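Plostumbridge lab pits two grippers against each other in bin trial

Friday, May 21, 2021

PLOSTUMBRIDGE – A two-finger gripper from Dekum has edged ahead of a rival model from Carré in the first round of a picking trial at the Plostumbridge automation lab, the project team said.

The trial compares how well the two grippers pull small household items and toys out of a metal bin. Both are mounted in turn on the same arm and run with the same controller, so that only the hand changes between rounds.

Over 14 days the team logged 755 pick attempts. The Dekum gripper dropped fewer items on the way out of the bin, while the Carré model was quicker to close and did better with flat pieces lying in the open.

"Corners are where we lose time," said Rahel Kuster, who leads the trial. "An object against the wall leaves one finger with nowhere to go. Both grippers struggle there, and the Carré struggles more."

Round objects were the other weak spot. Silvan Berchtold, the engineer in charge of the controller, said items with a tapered shape tended to turn between the fingers if they were picked up away from the middle. His group has since lowered the closing speed for both models and will repeat those attempts. 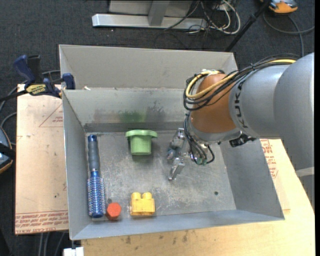

An open gripper on the KUKA arm above the test bin, which holds a hairbrush, a yellow toy block and two other objects.

A second round begins next week with a new overhead camera from Flesel. The first round used an older unit that had trouble with shiny surfaces, including the bare metal of the bin itself – a problem that led to almost 5 percent of attempts being thrown out and run again.

Gertraud Thaler, who handles purchasing for the lab, said price will also count. The Carré gripper costs less, but its finger pads had to be replaced twice during the trial.

The lab plans to choose one model for its seven picking stations. Full results, including the figures for each type of object, are due in October.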